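Visit report: open afternoon at Gilach, Perkach

We went over to Perkach in January for the open afternoon at Gilach, who teach robot arms by remote control. The first 2 hours were given to the simulator. An operator moves a pair of hand controls, the arm on the screen follows, and the run is saved. They have nearly 4,000 runs on file. The task we saw most of used a yellow box with numbered green buttons, viewed from close to the gripper.

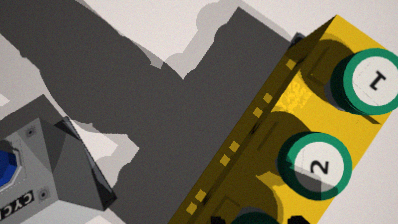

Trying it ourselves

Visitors could have a go after the tea break. I found depth hard to judge and used the shadows to tell how low I was — the operators said they do the same. The wider view was easier. It takes in the whole arm, the table and the grey control box in front of the yellow rack. Makix supplies the hand controls, which are lighter than the ones we tried at Lapiņa. Each visitor was allowed 5 attempts. My last was the only one they kept. 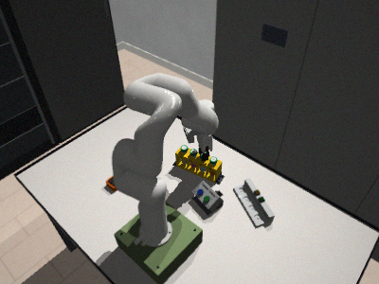

The simulated arm with its gripper down at the yellow rack.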